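Worktop resurfacing: oil, paint or leave alone?
Forum: Kitchens and Worktops
18 replies

stellan_bay
Right, looking for opinions before I spend money. We moved in last April and the kitchen came with beech worktops that have gone black round the sink and grey everywhere else. My partner wants something pale. I would rather sand and oil what we have got. A local fitter has quoted 3695 for a full replacement in a pale composite, taking out the old ones included but not the tap.

The run is an L shape with the sink in the short leg. No hob cut-out, it's a freestanding cooker. Has anyone lived with a very light worktop for more than a year and still liked it?

mortarboard
Sand and oil. Beech comes back well unless the black has gone right through. Start with 80 grit, go to 120, finish at 180, then oil it thinly and keep going over it for a week. The black by the sink is iron and damp. Oxalic acid shifts most of it. Wear gloves and rinse it properly.

Three and a half grand for an L shape with no hob is a lot.

Costel Mujić
I had beech for nine years and I was fed up of it after the second. You have to oil it, you have to wipe it, you have to tell everyone who visits not to leave a wet cup on it. We went pale off-white two years ago and I have not thought about the worktop since.

What people worry about is stains. Tea wipes off. Turmeric wipes off if you are quick and takes bleach if you are not. What bothers me more is glare. Ours faces south and at breakfast you can't look at it. Go for matt if you are going light.

The off-white is the first one here, and there's a beige with a bit of marbling further down.

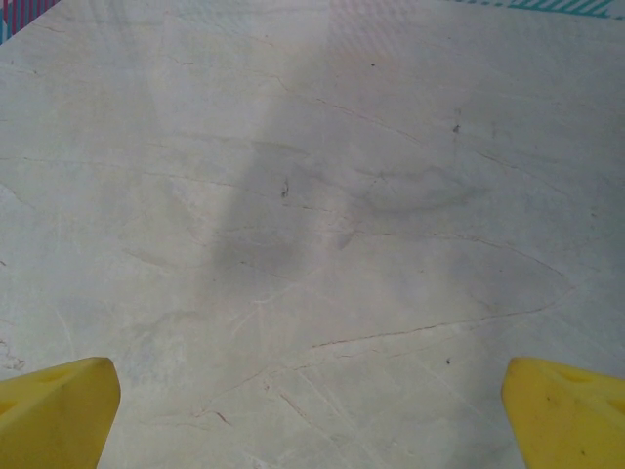
The off-white.

stellan_bay
Thanks, that's helpful. Did you look at many before you picked? We have been sent samples the size of a playing card and I can't tell anything from them.

Costel Mujić
Too many. The small samples are useless. Ask for an offcut, a proper one, and put it flat where the worktop will be. Upright against the tiles it looks like a different colour. Then leave it out overnight and see it under the lights. We had one that was lovely at noon and pink by nine in the evening.

The other thing is the walls. Anything strongly coloured near a pale surface gets into it. Plain white looked dead against ours, so we nearly went for beige.
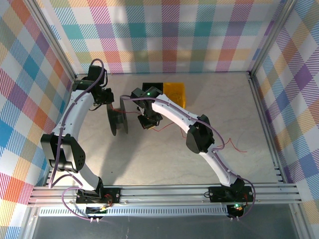 In the end I decided against the marbling. A faint pattern hides crumbs well, I will give it that, but you also lose small things on it, and where two lengths meet the pattern never runs through. On an L shape you will have at least one join. Plain colour hides a join far better. Ask the fitter where he plans to put it and make sure it is not at the sink.

mortarboard
The join point is fair. I still say he is being sold a kitchen he does not need. Sandpaper, a tin of oil and a weekend. If he hates it he has lost very little and can still ring the fitter on Monday.

larch_and_lime
Disagree with mortarboard on this. If it is black all round the sink there is a good chance the underside has gone too. Get under there with a torch and a screwdriver. If the screwdriver goes in, sanding the top is a waste of a weekend. I did exactly that and had to replace the lot the year after.

mortarboard
I did say unless it has gone right through.

larch_and_lime
You did, but you didn't tell him how to check.

Boris Grgić
Fitter here, not selling anything in your area. The quote isn't mad for composite. It would be high for laminate. Have him write down the thickness, the edge profile, who does the template and what happens if the walls are out of square. They will be out of square. Upstands are often left off the first price, so ask.

On laminate, look at the Petkov range before you write it off. I have fitted a fair bit of it and the edges stay down if the cut-outs are sealed. I'm less keen on Drollus. The surface is fine but the boards I have had were not always flat, and I ended up packing them.

For the sink leg, whatever you go for, seal the cut edge twice. Once is what gets done when people are in a hurry.

stellan_bay
Went under with a torch. The underside is dark in a patch by the waste pipe and the screwdriver goes in a little way. The long leg is sound, top and bottom.

So now I'm wondering about replacing only the short leg and keeping the long one in beech. Is that daft?

larch_and_lime
Not daft, people do it. It has to look deliberate though. A pale sink run and a wood long run is fine. Two nearly matching woods is not.

Costel Mujić
I would do that. Pale at the sink where the water is, wood where you sit. Check the thicknesses match first. Old beech could be 40 mm and a lot of the composites are thinner, so you get a step in the corner that collects everything.

Boris Grgić
Seconded on the thickness. You can pack the thinner one up from below but then the front edge shows unless you add a strip. I charge 165 for the strip and the fiddling on a short run, others will differ.

mortarboard
And sand the long leg yourself.

stellan_bay
I will, you have worn me down. I'll measure the beech tonight and ask the fitter to price the sink leg alone, matt, plain colour, with upstands. Partner is happy so long as some of it is pale.

larch_and_lime
Do the sanding before the new piece goes in. The dust gets into silicone if it hasn't cured.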